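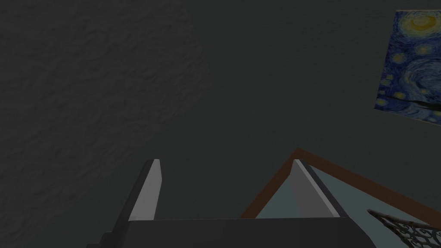 1/3/24. bench notes, chores sim, tidy task

Long session, writing this up before I lose the thread. Question from Auður was simple enough: can we tell the Brirnon people that a two-arm machine will clear a surface of small junk by itself, yes or no. Answer for now is not yet. Longer answer below.

Setup same as last week apart from the new grasp scorer (the Annan branch, Elis merged it). Camera tilt randomization left on. Lighting low. Gwenllian wanted the lights up and I said no, people's kitchens are dark at 6 in the morning and that's when they want the thing cleared.

Task as given: everything small goes off the block and into the bin, no drops, no pushing things over the far edge. 44 episodes. Clean finish in 8. I counted a finish as clean only if nothing hit the floor, Elis would count more, he lets it pick things back up. We argued about this, not settled. My view, if you pay someone to clear your counter and they drop the jar and pick it up again you still notice.

Failures, in the order I remember them:

- long thin stuff. Fingers close across the handle fine, then it swings on the lift and knocks the neighbor over. Grasp point too far from the middle. Same bug as Nov, we never fixed it properly, just hid it by using shorter tools.
- bottles. Squeeze is ok, release is bad. It lets go while still moving.
- tiny stuff. Scorer ranks it last so it never gets a turn, then the episode times out. Easy fix, Tamsin has one half written.
- reaching with both arms when one would do. Planner thinks the second arm is free labor. It isnt, it gets in the way.

The wrist view is no help in the low light. It searches the wall for features and the plaster texture gives it just enough to be confidently wrong. Any print on the wall is worse, it locks onto the bright bits and the pose estimate wanders. Tamsin says mask out everything past the table edge. Eirlys says then it will be blind to people walking in. Both right. Try masking for the pose estimate only, leave the safety check alone. TODO me.

Talked to Eirlys about the shop floor side. She did nine years on a packing line before this and she thinks we have the whole thing backwards, houses are the hard case and we keep starting there. At Nirnach the parts come in trays, same way up, same light. Give her a machine that can empty a mixed tray at the end of shift and she'd take it tomorrow, even slow. Slow is fine at night. Slow is not fine when someone is standing in their kitchen waiting for the counter.

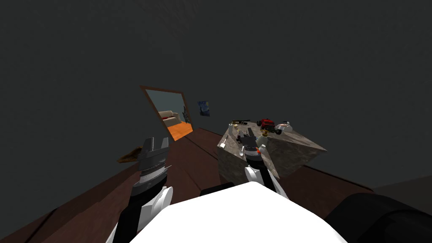
Clutter spacing is what decides it, more than object type. I reran the crowded layout by hand, stepping through, to see where the planner gets nervous. With the fingers down between the brass-and-black tool and the white bottle there is hardly any room to open, and the approach has to be close to vertical or it clips something. The red toy vehicle toward the back should be the easy one, decent size, good color, and the scorer still puts it third. Why? Elis thinks the wheels confuse the normals. I think the speckled stone does, the depth gets noisy on that pattern. Swap in a plain block and rerun, that will tell us. Whoever does it please keep the seeds the same this time.

Speed. Best clean run was 5 minutes. My kid does it in under one, badly, but under one. Average for the clean ones is worse, about double, did not work it out exactly. Most of the time goes into replanning after each lift, the arm motion itself is quick. So caching the plan for objects that havent moved should buy a lot. Gwenllian to look, she wrote the original cache and knows why it was turned off (something about stale poses, ask her, dont just turn it on).

What I would tell Auður to say to Brirnon:
Spread out, medium size, good light: works more often than not, supervised.
Crowded or mixed sizes: no.
Wiping the surface afterward: havent tried, dont promise it. The sales sheet draft has wiping in it. Take it out.

She will want a date. I dont have one. Could show the spread out case in March if the release bug is gone, and that should be shown as what it is, sorting on a table. Calling it housework will get us phone calls.

Ovon hand: loaner model file is in the repo, softer tips, collision mesh is wrong on the left finger (inside face sticks out past the visual). Dont use until fixed. I lost an hour to that.

Next up:
2 reruns of the crowded layout, plain block, same seeds
release bug, stop the arm fully before opening
Tamsin's patch for the tiny items, review it
settle the drop rule with Elis before we post any more numbers
lights stay low

Logs are in the usual folder, bad episodes tagged. Episode video for the tool swing is worth watching if you are going to touch the grasp scorer.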